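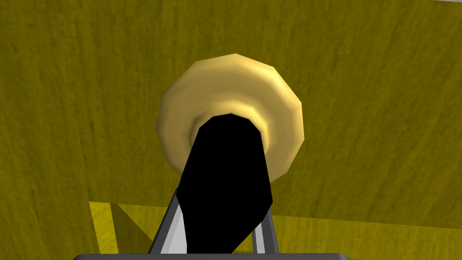

**Old kitchen cabinets smell of smoke and fat after we moved in, what can I use?**

Posted by Radu Pană

Hello everybody. In June we moved to an apartment in Livach, and the former tenant was smoking and frying a lot, I think for many years. The walls we painted already and they are fine. The problem is the cabinets. When I open a door in the morning the smell comes out, and after one week my cups and even the flour smell the same.

I washed everything two times with dish soap and warm water. The outside is now clean to the touch, but inside it still smells, mostly in the corner under the sink and in the upper cabinet next to the stove. I put a bowl of coffee grounds there and now it smells of smoke and coffee.

The landlord allows me to paint inside but he does not want to pay for new cabinets. I have a budget of 150 dollars. My wife is pregnant, so I prefer something without strong fumes - or at least something that is finished quickly and then it is over. Thank you in advance for any advice.

---

**Sobia Rind**

Dish soap is too weak for old kitchen fat. Use washing soda in hot water, 3 spoons to a bucket, and wear gloves. Test it first in a place you don't see, it can make some finishes dull. Wipe, wait a few minutes, wipe again with clean water, then dry with a towel. Do the top of the upper cabinets also! In my old place in Marow the fat up there was like glue, and half of the smell came from it.

Take out the shelves and wash the edges and the little holes for the pegs. After this leave all doors open for some days before you decide about paint.

---

**Trevor Wong**

baking soda. leave a box open in each one, worked for me

---

**Clifford Vachon**

Trevor, baking soda is ok for a fridge, but with years of cigarettes I would not expect much.

Radu, if it still smells after what Sobia wrote, you need a primer that blocks odors. Normal wall paint will let the smell come through again in some weeks. The shellac kind blocks best but the fumes are strong, so your wife should sleep somewhere else until the smell of it is gone. There are also water-based ones, weaker but maybe enough for you. Sand lightly with 200 grit, remove the dust, two thin coats, and don't forget the back panel and the underside of the shelves. I did my whole kitchen for less than your budget, brushes included.

Keep the food out until it has cured, the time is on the can.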